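How to Set Up a Cardboard Divider Tray (and When Not to Bother)

Posted in Storage, January

I came to divider trays as a doubter and I'm still mostly one. Home organizing sites will tell you that a grid of small compartments changes how you live. It holds little things. If you have a lot of little things that get mixed up on a table, it can be worth an afternoon. If you have a drawer that already works, close the drawer and go do something else.

What follows is the way I set one up for wrapped candy, batteries, tea bags and the other small stuff that collects wherever people sit and work.

What you need

A corrugated cardboard tray with slot-together partitions. Mine came flat from Prekard. The Wivis version has a printed outside and costs more, and I couldn't find any other difference. You also need a ruler, a pencil, a sharp knife and a strip of paper tape. The kits come with a sheet of icon labels. I threw mine out.

Step 1. Pick the spot first

Most guides leave this until the end, and then the tray gets moved every time someone needs the table. Look at the surface you have in mind and check what's behind it. If there's an outlet or a switch on the wall, leave room to reach it without lifting the tray. Check the light too. A very bright white surface looks great in a catalog, but I find it tiring to pick small things off one.

Clear away any loose plastic before you start. It slides under the cardboard and the tray won't sit flat.

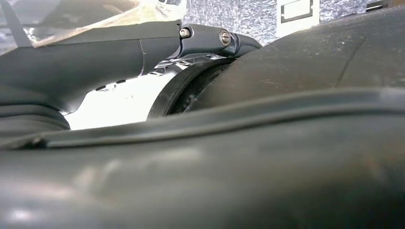
Speckled gray wall with a white plate, and some see-through plastic.

Step 2. Measure the things, then the tray

Lay out one of each item you plan to store. Measure the widest, wrapper included, because crimped ends add more than you'd think. Add a finger's width on each side. A compartment that fits a candy perfectly is one you'll have to tip upside down to get the candy out of.

Product pages like to boast about capacity. One listing for the Bristton tray promised room for 1,000 beads, and a commenter claimed to have stored 2,909. Fine, but I'd like to see them get one out.

Step 3. Put the partitions together dry

Slot the long strips in first, then drop the short ones across them. No glue yet. Push each joint down until the top edges line up, and run a finger along them. If one strip stands proud, its slot is too shallow. Trim it a little at a time. I cut too deep on my first tray and that corner has wobbled ever since.

You can leave strips out to make bigger compartments. Take out 2 at most before you check the walls again, as the grid is what keeps the sides from bowing.

Step 4. Try it on the table you use

Put the empty tray down where it's going to live and sit in your normal chair. Open the laptop. Move the mouse. If your elbow hits cardboard, the tray is in the wrong place, however nice it looks. Then put a few of your small things next to it and reach for them.

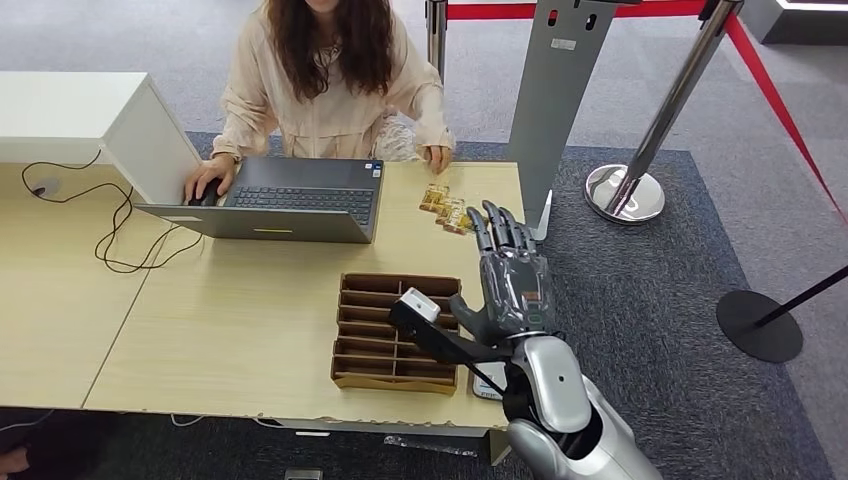
If the table is made of two tops pushed together, keep the tray off the seam. One side always seems to sit a hair higher, and cardboard will rock on it.

Leave it there empty for a day. I know how that sounds, but it's the only test I trust. If it spends the day being pushed around to make space for other things, you have your answer, and it folds flat again.

Step 5. Fill it, but not all of it

Put what you reach for most in the row closest to you. Keep some compartments free. A tray that's full on the first evening turns into a heap with walls by the end of the month.

Food should stay in its wrapper. Bare cardboard picks up grease and there's no washing it.

Step 6. Tape the bottom edge

Only do this once you're happy with the layout. One strip of paper tape around the base is plenty. The Cervantes instruction sheet says to tape every joint, and I'd ignore that unless you never want to change the grid.

Expect to replace the tray when the corners go soft. Mine lasted 2 winters, the second with a lot of tape.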